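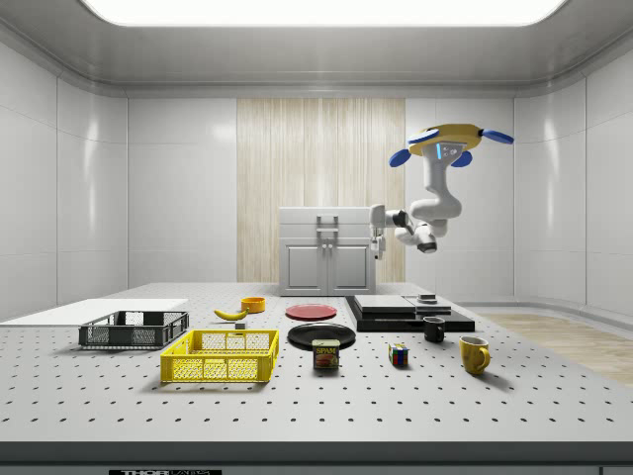
Ticket: Planner rejects every grasp on the bowl after a scene reset
Product: Stumgate, planning module
Opened by: Mounir Soliman
Status: Open
Priority: Normal

Hello,

I have a problem with the collision world in the planner and I would like to ask for your help. I use the tabletop kitchen scene in simulation, with the two plates, the bowl, the banana, the mugs and the two baskets. The arm must pick up the bowl. In many episodes the planner returns no plan and stops with this message:

plan_failed: start state valid, goal state in collision (bowl, plate_red)

The time limit is 4,000 ms and it is always used completely. I tried to make it longer but the result is the same.

I first thought that the bowl was really too close to the red plate. It can stand on the table directly in front of this plate, so a collision of the fingers would be possible.

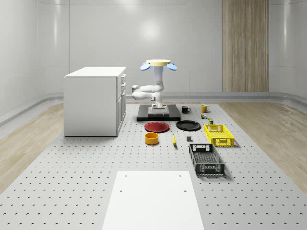 However, I get the same message with layouts where the bowl is far from the red plate. So I wrote the pose of the bowl to a file, one time from the simulator and one time from the planner, at every step. In episode 877 the two poses are equal until step 307. At this step my script calls the reset, and after it only the simulator has the new pose. The planner keeps the old one until the end of the episode.

What I have tried already:

1. Calling the reset twice. No change.
2. Waiting one second after the reset. No change.
3. Restarting only the planner. Then the pose is correct and the plan is found, but the next reset breaks it again.
4. Removing the bowl from the planner and adding it again by hand. This works – but I would have to do it for each object in each episode.

The plates and the baskets are updated correctly. I see the wrong pose only for the bowl, and only in layouts where it is put on the black plate. 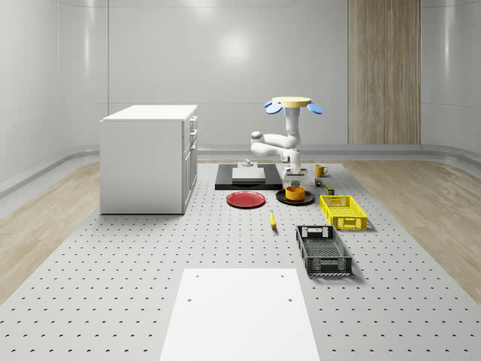
Iida Mäkelä: Thank you for logging both poses, it helps a lot. I think the bowl is registered as attached to the plate in these layouts. The reset sends new poses for free objects only, and an attached object should follow its parent. If the parent name in your layout file is still plate_red, the planner will ignore the new pose. Could you send the block for the bowl, and set sync_attached to true for a test?

Mounir Soliman: You are right about the name. I copied the block from an older layout and the parent was plate_red. With plate_black the pose is correct after the reset. With sync_attached and the wrong name it still fails, without any warning. I will run all 1,000 seeds tonight and write the result in this ticket. Could the loader please print a warning when the parent and the pose do not agree?

Iida Mäkelä: I have opened a separate request for the warning. Please leave this ticket open until your run is finished.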